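Home | Our people | Services | News | Contact

Print this page | E-mail this page

A lease, a boundary and a long wait

Holger Torvik has handled property disputes at Zandholm for 12 years. Most of his clients are small shopkeepers and tenants, and most of them come to him later than they should.

"They bring the letter in when there are two days left to answer it," he says. "By then I'm asking for more time before I've read the lease."

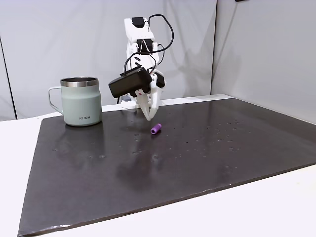

He trained in commercial work and moved across when a colleague retired. Service charges take up much of his week now. One file, a claim over a shared yard, ran to 652 pages before it settled in December.

"Nearly all of it was e-mails between neighbours. The part that mattered was a plan from the original sale, and it was one sheet."

Torvik tells new clients to write down dates first and opinions afterwards. He also asks them to stop ringing the other side.
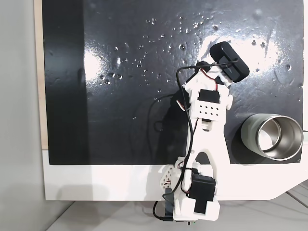
"People want to explain themselves. I understand that, but a phone call leaves you arguing over who said what. Put it in a letter and keep a copy."

He expects more work on repairs this year, as older leases come up for renewal. Of the enquiries he took last quarter, almost 63 were about roofs or drains.

"Drains, mainly," he says.

Print this page | E-mail this page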